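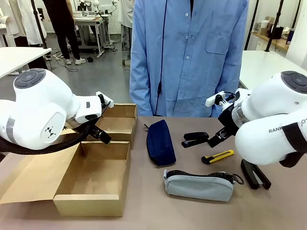 Kinsella is looking for a cell technician, part-time to begin with, to look after the two-armed packing cell we call Cledis and keep it in good health day in and day out. It's a nice machine and a patient one, but like anything with joints and cables it wants somebody who notices things. Take the thick black cable that loops under the left arm: it has to hang with enough slack for the arm to reach across to the boxes, and not so much that it drags on the table, and getting that right after every cable change is a good part of the job (and a surprisingly satisfying one, if you're that sort of person). Most of us here are that sort of person!

Cledis handles small office goods, staplers and pencil cases and the like, and packs them into cardboard boxes. You don't need to know how to program it. Lavanya Subramaniam and Gobnait Conneely take care of that side. What we need is a steady pair of hands for everything around it.

## What your days would look like

- Opening checks at the start of the shift: joint caps, straps, cable ties, emergency stop, table clear
- Looking over the finger pads on the grippers and changing any that have gone shiny or started to lift at the tip
- Going round the linkage screws with the small torque driver, both sides, and writing down any that moved
- Cleaning the wrist camera lens and running the short alignment routine afterward
- A full gripper strip-down every 2000 cycles, which takes most of a morning the first few times and a good deal less once you've got the feel of it
- Keeping the Roltow logbook up to date, in handwriting other people can read, please

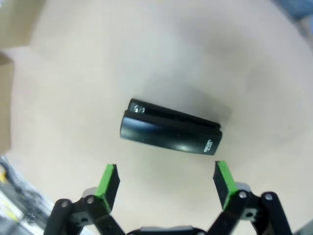 The logbook matters more to us than it might at other places. We're on entry 3204 now, and when a gripper starts closing a hair late, the answer is nearly always sitting in there from a few months back, in Lempi Lappalainen's careful printing. You'd be taking over the book from Lempi, who is moving to our Flusis cell in April and has promised to stay within shouting distance for a good while.

## Who we'd like to hear from

Anyone who has kept a machine running and liked doing it. Bicycles, sewing machines, printing presses, milking equipment, we've hired from all of those and been glad of it. You should be comfortable with hex keys and small fasteners, and willing to stop the cell whenever something sounds wrong to you, even if the rest of us are in a hurry. Experience with robot arms is welcome, but we'll teach you ours from scratch.
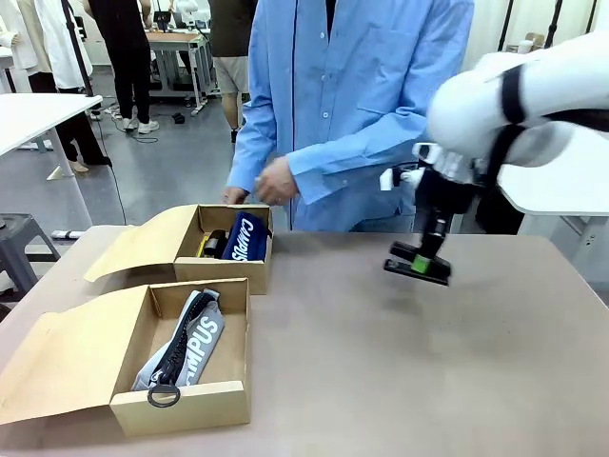

Ultan Nic Giolla says the first month is mostly listening, and that he'd tell any newcomer to change a set of pads very slowly with someone beside them before trying to be quick about it.

## Hours and how to apply

It's 30 hours a week, mornings by preference, with training paid at the full rate. Send a page or so about yourself, and a few lines about something you once repaired and how it went, to Clodagh Ó Flaithearta at the Kinsella front office. If you'd like to come and see Cledis first, ask Clodagh for a visit and she'll find you a slot before lunch.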